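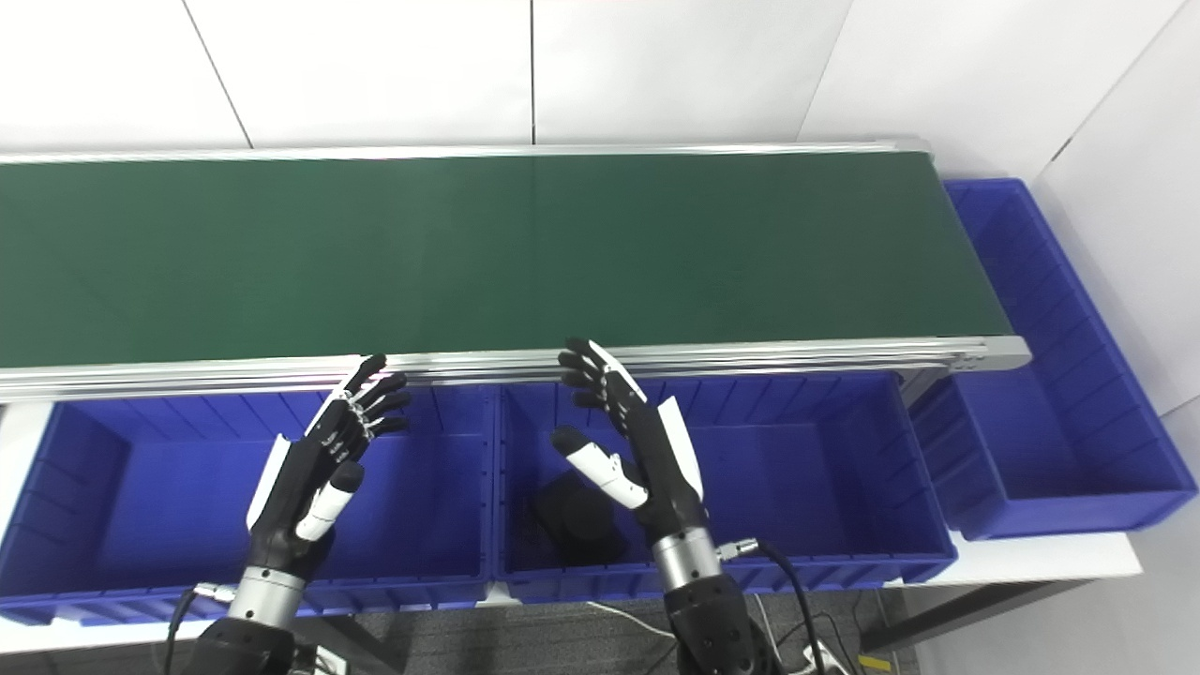

Stirura Staff Writing Group

The Second Pair of Hands

Natalia Cervantes had until four o'clock to turn in the equipment plan, and at one-thirty she still had two versions of it open on her laptop.

The first version asked for two machines. The second asked for one machine and a long list of things nobody would ever put in a press release: spare fingers, cables, a service contract, a second set of bins, and a wider table. The totals came out close enough that the director would ask why she hadn't picked the bigger number of machines. Directors liked machines. You could walk a visitor past them.

She closed the laptop and went down to the sorting room.

Panya Sriwong was at the desk by the door, eating rice out of a plastic tub. He had the log open in front of him, and he turned it so she could read it without asking.

"Same as yesterday," he said.

"Good or bad?"

"Same."

The robot stood at the belt with both hands up over the blue bins. The belt was green and had nothing on it. There was something black at the bottom of the middle bin, under the right hand, and the left hand hung over the bin beside it with the fingers bent a little.

"Is it waiting on you?" Natalia asked.

"I'm waiting on Kyu-ri. She wants to change the order of the bins before the next run."

Natalia pulled out the other chair. She had bought the chair too, she remembered, in the same order as the belt. That had been November, when the whole project fit on one page and she had thought the belt would be the hard part. She'd gotten quotes from three suppliers and argued with Boonchu over freight for most of a week. The belt had come on time and had worked ever since. She hadn't put in a single line for hands.

"Tell me about the fingers," she said.

Panya put down his fork. "What about them?"

"How long do they last?"

"Depends what you pick up."

"I can't write that in a budget."

He thought about it. "Write nine weeks. If somebody asks, say nine weeks on the right hand and longer on the left. The right one does more of the work, the way we have it set up."

"And when one goes?"

"We send the hand to Nesanum and they send it back."

"How long?"

"Thirty days, last time."

She wrote it down, although she knew it already. She had signed the shipping form. What she hadn't done was put the two figures on the same line and look at them together.

"So for thirty days you had one hand."

"For thirty days I had a very expensive lamp," Panya said. "You can't run the two-hand jobs with one. Kyu-ri rewrote some things. Mostly we cleaned."

Kyu-ri Heo came in then with her coat still on. She nodded to Natalia, went to the table, and stood with her hands in her pockets, looking at the bins.

"The far one should come in closer," she said. "It's past the end of the belt. The arm has to go all that way."

"The table isn't long enough on this side," Panya said. "If I bring it in, I have to move the other two."

"Then we need a different table."

"That's on the list," Natalia said.

Kyu-ri looked at her for the first time. "There's a list?"

"There are two lists." Natalia opened the laptop on her knees. "One of them gets you a second robot. The other one gets you the table, and two spare hands on the shelf, and somebody from Nesanum out here twice a year. I can't get both. I asked."

Nobody said anything for a bit. Panya put the lid on his lunch.

"A second robot would need its own belt," Kyu-ri said.

"It would share this one. That's how I wrote it."

"Where would it stand?"

Natalia looked at the room. There was the corner where the walls met, and the table, and the cables lying on the gray carpet. She had drawn the plan from the floor measurements, and on paper there had been space. She had not drawn the cables.

"Other side?" she said.

"That's the wall."

"I know that's the wall, Kyu-ri."

"I want two," Kyu-ri said. "I'd like to be clear about that. If you ask me what I want, I want two. With two I could finish the Ulex work by fall." She took one hand out of her pocket and rubbed her eye. "But then a finger goes, and I take it off the second one to fix the first one, and then I have one and a half."

"Half," said Panya. "They'd go at the same time. They'd be doing the same job."

Natalia deleted a line. Then she put it back and deleted the one above it.

"What would the spares do for you?" she asked. "In days. I need it in days."

Panya turned to the back of the log, where he kept his own notes in pencil. "Changing a hand takes me a morning. Then checking it, up to two days if it's fussy. So instead of thirty, say two."

"And I can say that to the director?"

"You can say I said it."

She typed it in. It made a plain little paragraph. There was no picture to go with it, and she couldn't think what a picture would be. A shelf with a box on it.

Her phone buzzed. It was Manee Ruangrit from purchasing, asking if the plan would be late and if the freight was in it this time. Natalia answered no, and then yes, and then went back to check that it was.

"What about the money left over?" Kyu-ri asked. She had finally taken her coat off.

"There isn't money left over."

"There's always some."

"There's a contingency. That's different. You can't plan to spend a contingency."

"Put in bins," Panya said. "Fifty bins. They're cheap, and I never have enough."

"What would you do with fifty bins?"

"Not wash them every night."

She put in the bins. The total went up by less than she had spent on the chairs. She read the whole page through from the top, changed "robotic end effectors" to "hands" so the director wouldn't have to call and ask, and saved it under a new name.

Behind her, Kyu-ri and Panya had started talking about where the third bin should go until the table came. Panya thought they could turn it. Kyu-ri thought turning it would make things worse. They were still at it when Natalia sent the file, at ten after three, and she stayed in the chair a while longer to hear who won.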